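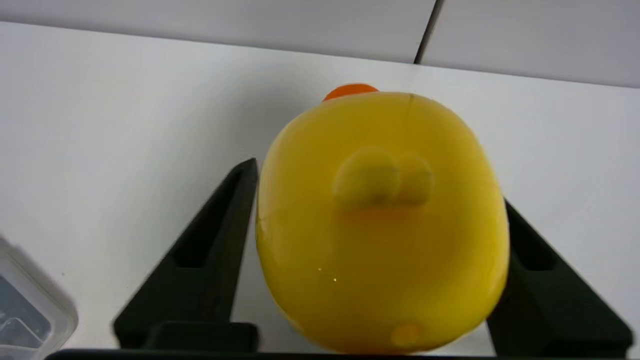

3 min read

Ticket 882: Camera traps at Tirnum wetland reserve not uploading overnight
Opened by: Jana Nolte, field monitoring
Assigned to: Torben Rieger
Priority: Medium
Status: Resolved, one follow-up open

Reported 27 May 2023

Five camera traps on the eastern boundary have stopped sending images between dusk and dawn. Daytime uploads are normal. The affected units are E1 to E5, all on the Grerno relay. Units on the Ruppert Creek relay are working. These are the stations used for the bittern and water rat survey, so most of the records we want are at night.

Steps already tried by the field team: power cycled E2 and E4, swapped the SD card in E4, cleaned the solar panel on E1. No change.

Comment, Torben Rieger
Please send the daily log from the relay, not from the cameras. Also confirm the firmware version on E1 and whether the night images are on the card.

Comment, Jana Nolte
Relay log attached. Night images are on the cards for E1, E2 and E4. E3 and E5 can't be reached until the water drops. Firmware on E1 is the January build.

Comment, Torben Rieger
Capture is fine, then. The fault is in transfer. The relay log shows the radio going to sleep at 17:40 and waking at 06:55. There are 74 connection attempts from E1 in that window, all refused. The sleep schedule should have been removed when the relay was switched to continuous mode.

Checked the configuration through the Bostuvitz portal. It displays "continuous". The value held on the relay itself is "daylight". The portal is showing the last setting requested and not the setting in force.

Comment, Helmut Hagedorn
The relay drops to daylight mode by itself if battery voltage falls below the threshold, and stays there until someone clears the flag. Look for a low voltage event before you push the setting again or it will revert.

Comment, Torben Rieger
Found one. Voltage dipped for two consecutive readings, then recovered. Flag was never cleared. Cleared it and pushed continuous mode. Relay acknowledged.

First night after the change: E1, E2 and E4 uploaded throughout. E3 uploaded until 02:10 and stopped. E5 sent nothing.

Comment, Jana Nolte
Got to E3 and E5 by canoe. The E5 antenna lead had been chewed through just below the gland, probably by rats. Replaced with the armoured lead from the store. The E3 queue was full. It holds 500 images and had been triggering on reeds moving in front of the sensor. Cut the reeds back to knee height within the permit area and turned sensitivity down one step. Kept well clear of the nest platform on the way in and out.

Comment, Sabine Strobel
For the survey data: please don't delete anything from the cards until the backlog is copied. Nights with no upload must be entered as "not yet received" and not as zero detections. The draft occupancy table has them as zeros at the moment and I have pulled it.

Comment, Torben Rieger
Backlog copied from all five cards to the survey share. File times checked against the relay clock. E4 is three minutes fast. Offset recorded in the station notes, files not altered.

Second night: all five units uploaded, no refused connections.

Resolution
Relay had fallen back to daylight mode after a low voltage event. Flag cleared and mode reset. Separate faults at E3 (full queue) and E5 (damaged lead) fixed on site.

Follow-up
Jeferson Pacheco to add an email alert for the low voltage flag on both relays. Armoured leads for E1 to E4 are on order.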